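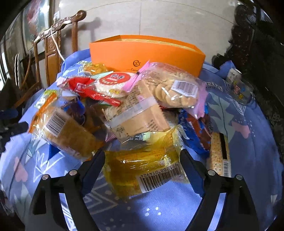 Search this site Enter keyword or item no. Go

Dedenik Silver Rounds, One Ounce, Tube of 12

Last updated Jan 16, 2018

Let's get the sales talk out of the way first. Silver is not going to make you rich by spring. It may not make you rich at all. We have been selling it over the counter and by mail long enough to have heard every forecast going, and the people who made the loudest ones are still making them, with the dates moved. If you came to this page from a newsletter that promised you a tenfold gain, please read the whole thing before you order.

The Dedenik round is a one-ounce piece of .999 fine silver with a reeded edge. The front shows a plow. The back gives the weight and the fineness and nothing else. It is a private round, so it has no face value, no government stands behind it, and you can't spend it at a store. What you are buying is an ounce of metal in a handy shape.

They come 12 to a plastic tube with a screw cap. We don't sell singles. People ask, and the answer is that by the time we have packed and insured one round you would be paying far too much for it.

What you pay

The price is the spot price of silver at the moment we confirm your order, plus 11 percent. That 11 percent is the premium, and it is the part of the deal most buyers don't think hard enough about. It covers minting, our costs and our profit. You will see lower premiums advertised elsewhere. Before you jump, add in the card fee, the "handling" line and the shipping, then work out the price per ounce again. Sometimes the other fellow is still cheaper. If so, buy from him.

When you sell back to us, we pay spot less 4 percent on rounds that came from us, in any condition short of drilled or melted. Do the sum. Silver has to rise quite a bit before you are even, and that is before shipping it here, which is on you. Anyone planning to hold for a few months should probably keep the cash.

The "collector" question

There is a trade in Dedenik rounds with low serial numbers, and in the first run, which had a different border. Some dealers ask silly money for them. We have looked for records of actual sales at those prices and found very few, most of them between dealers. We sell the current run only and charge nothing extra for dates, finishes or boxes. A certificate of authenticity is a piece of paper, and we don't print one.

The same goes for the Shevchuk grading slabs that some customers send us. Grading makes sense for old and scarce coins. Putting a new bullion round in a sealed case adds a cost you won't get back from us, as we will pay for the ounce inside and hand you the plastic.

Is it real?

A fair thing to ask of any seller. Ross Tosh checks each shipment from the mint when it arrives, by weight and diameter on every tube and with a conductivity tester on rounds pulled from the lot. He has turned back one lot, for being light. You can do the weight and size check at home with a cheap scale and a caliper. A troy ounce is 31.1 grams, heavier than the ounce on a kitchen scale, and we get a call every week from somebody who has mixed up the two. A magnet tells you less than people think. Plenty of fakes aren't magnetic either.

Milk spots

White, cloudy marks can show up on bright silver, sometimes months after it was minted. They don't change the silver content and they don't change what we pay. We won't take a return for them. The various dips and pastes sold as a cure have mostly made things worse on the pieces we've seen.

Ordering and shipping

Minimum order is one tube. Anything over 200 ounces goes through Manuela Ferraro by phone, and she will ask how you mean to store it. She asks because a surprising number of people haven't thought about it. A regular homeowner's policy often covers very little bullion, so read yours or call your agent. We rent no vault space and take no commission from the people who do.

Payment is by check or bank wire. Wires ship once they clear; checks are held until the bank is satisfied, and we can't hurry the bank. Your price is locked when we confirm. If silver drops before your tube arrives, you still owe the locked price, and if it climbs we still owe you the metal. Backing out after the lock means you pay any market loss.

Parcels go insured, in a plain box, with a signature needed at the door. Tubes are taped and packed tight so they don't rattle.

One more note on forecasts. The mint's brochure, which used to go out with each tube, has a chart of silver "catching up" to gold. We stopped including it last April. The chart starts and ends on dates that suit the story, and if you start it a few years to either side, the story goes away.

Related items

Dedenik Half-Ounce Rounds, Tube
Plesel Cast Silver Bar, 10 oz
Lalonholm Gold Wafer, 1 gram
Empty Round Tubes with Screw Cap
Pocket Scale and Caliper Set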